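Retuning a frame drum for a cold room

January 23, 2023

The Darnby frame drum has been going flat since October. It is a 35 cm shell with a goatskin head and 10 tension lugs, bought used. With the heating on, the pitch sits near A. In the back room overnight it drops by a tone or more, and the low stroke loses its edge.

Goatskin takes up moisture from the air and slackens. The usual cure is a heat lamp or a few minutes near a radiator. This works for one set and no longer. I wanted a setting that would hold through a whole rehearsal.

Method: I left the drum in the room for a full day before touching it. Then I backed off all the lugs until the skin was just seated, and brought them up a quarter turn at a time, working across the head and never around it. After each pass I tapped 5 cm in from the rim at every lug and matched the notes by ear. A clip-on tuner is little use on a frame drum, as the overtones confuse it. I used a Nokier pitch pipe and checked one lug against the next.

Four passes got the head even. A fifth brought it up to A. I stopped there, a little under where I would set it in summer.

The lugs themselves were part of the trouble. Two had dry threads and were binding before the skin was tight, so they felt finished when they were not. A trace of petroleum jelly fixed both. Wipe off the excess, or it gets on the skin.

Some 10 days later the pitch has moved by less than a semitone. Next I will try the same procedure on the Pliler, which has a thicker head and fewer lugs. 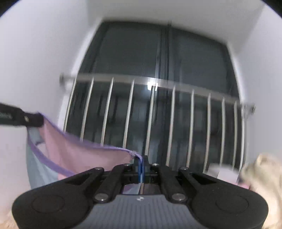
Black gripper with gray ribbed grip plate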